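Moving family photos off Sondia – old tower or a new box?
Harnora Neighbors Forum > Home and Household > Computers and Phones

vcassim
Posted Dec 13, 2024

Sondia is raising the price of the family plan again and I want out. We have 803 GB on there. Most of it is photos, then scans of my parents' slides, then phone video of the kids that I will never have time to sort. Four people upload to it and two of them are over 70, so whatever replaces it has to be simple at their end.

The way I see it there are three choices.

1. Pay the new price and stop complaining.
2. Buy one of the small two-drive storage boxes.
3. Put drives in an old desktop tower and run Sterklow on it. My brother says this costs next to nothing.

I can follow instructions but I don't enjoy computers. What would you do?

Vasanthi Cassim

slidebox_nimal
Reply 1

Number 3, if you have a tower or can get one cheap. I have run Sterklow on an old office machine in the basement for four years. The phones upload over the wireless at night and my wife has never had to ask me how it works.

Setup took me one weekend, and most of that was waiting for files to copy. Get the drives new even if everything else is used.

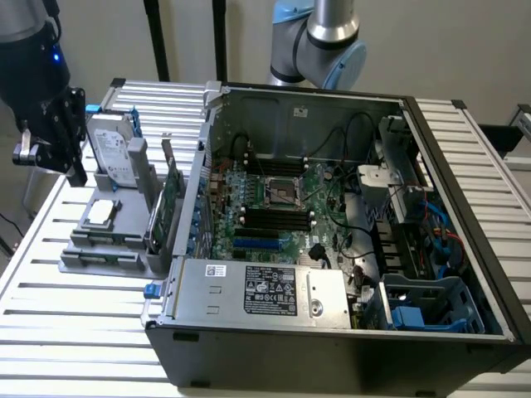
Price is the main reason to go this way. Offices get rid of desktops on a schedule and most of them still have years left. You don't need a fast one to hold photos. You do need room for two full-size drives and enough power connectors to run them, so take the side off before you pay. With the case open and lying flat you can read the label on the power supply, like the silver one along the bottom there, and look up the model at home. If the seller won't let you open it, go to another seller.

hugh_haw
Reply 2

I'll disagree with Nimal. She said she doesn't enjoy computers. A tower is a hobby, and in two years she will be the only person in the house who knows the password.

I did the tower thing. It was loud, it sat in the hall closet heating up the coats, and when the power went out last winter it came back up with one drive missing. The drive was fine, it was a loose cable, but I lost an evening finding that out and my husband was sure we had lost the wedding pictures.

Get the small box. Put it on a shelf next to the router.

Huguette

slidebox_nimal
Reply 3

A loose cable can happen in a small box too.

hugh_haw
Reply 4

There are no cables inside mine. The drives slide in.

slidebox_nimal
Reply 5

Fair enough, I had forgotten they were like that. I still say the repair side matters. When the power supply goes in a tower you buy another power supply. When something goes in one of those boxes you are mailing it to the maker, or buying the same box again and hoping it reads the old drives.

tharindu_e
Reply 6

You are both arguing about where copy number one lives. Vasanthi, where is copy number two?

Two drives in the same machine are good for one thing, a drive dying. They do nothing about a burst pipe, a theft, or your uncle deleting the wrong folder. If he deletes it, it is deleted from both drives in the same second. My sister-in-law found this out with her son's first three years.

What we do, for what it's worth:

Main copy at home.
One external drive at my mother's. I swap it every second month when we go for lunch.
The pictures we would cry over, 64 GB of them, stay online on the cheapest plan there is.

Picking those took longer than everything else put together. My wife and I did it over a whole December with the TV on.

Tharindu Ekanayake

vcassim
Reply 7

Copy number two is nowhere. I had assumed the two drives were the backup. Thank you, that changes the budget.

Can I ask about the scans? My parents' slides were scanned by a shop and came back in one folder, 1027 files, all named with numbers. The years are written on the cardboard mounts but not in the file names. Does Sterklow help with that or am I typing?
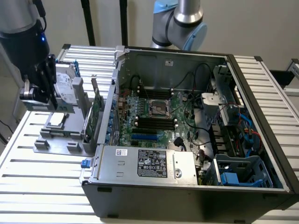
slidebox_nimal
Reply 8

Typing, mostly. You can select a whole batch and set one date for all of them, so if the slides are still in their boxes and each box is one trip or one year, it goes quickly. Do it by box. Don't try for exact days. I put everything in at the first of the month and if somebody in the family remembers better, I change it.

Write the people's names in the description field while your parents can still tell you who they are. I did my father's too late and there is a man with a mustache in half of them who none of us can place.

sarahi_m
Reply 9

Seconding the names. I sat with my grandmother and a recorder on the table and just let her talk through them. We got through one box per visit. The recording is worth more to me now than the pictures are.

On the hardware question I'm with Huguette for most people, but the running cost hasn't come up yet. Old desktops pull a lot more power than the little boxes do. If it's on day and night that shows up on the bill. I put a plug-in meter on ours for a month, didn't like the number, and set it to sleep from midnight to six. You can borrow a meter from the library on Herath Street, they have two.

Sarahí Medrano

slidebox_nimal
Reply 10

No argument about the power. Mine wakes up at 10 at night for the uploads and shuts down when they're finished. In the daytime we don't need it.

hugh_haw
Reply 11

So your wife can't look at the photos during the day?

slidebox_nimal
Reply 12

She has the recent ones on her phone. If she wants the old ones she pushes the button and waits a minute. It has come up twice.

tharindu_e
Reply 13

One practical thing about leaving Sondia. Don't cancel until you have the files and have opened some from every year. Their export comes down in a pile of zip files and on ours two of them were incomplete. There was no error message. I only noticed when a whole summer was missing. I asked for the export again and it came through the second time.

Also check that the dates survived. Some of ours came back with the day of the export as the date taken, and then they all sort to the top.
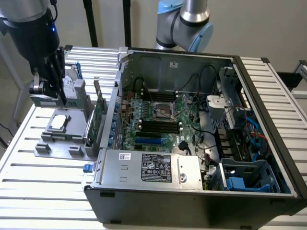
Desktop tower on its side with the panel off.

If you do end up with a used tower, vacuum around it and not inside it, use canned air for the inside, and keep it off the carpet. Ours is on a plant stand. And label the drives with the date you bought them. I replace mine at five years whether they complain or not.

vcassim
Reply 14

I talked it over at home. My brother offered to set up a tower, and then my mother asked who would fix it when he moves in the spring, and he didn't have a good answer.

So I think it will be the small box, plus an external drive at my aunt's, plus the smallest online plan for the ones we can't lose. It costs more than I wanted in the first year and less after that. I'll start on the slides with my parents over the holidays, one box at a time like Sarahí said.

Nimal, I'm sorry, I know you were hoping for a convert. If I get stuck on the batch dates can I message you?

slidebox_nimal
Reply 15

Of course. Check first that the box you buy will run Sterklow, some of the cheapest ones won't. There is a list on their help pages.

hugh_haw
Reply 16

Mine runs it fine. I'll send you the model number when I get home.

sarahi_m
Reply 17

If your aunt is anything like mine, put tape on the drive saying what it is and that it shouldn't be thrown out. And tell her which drawer it's in, even if she's the one who put it there.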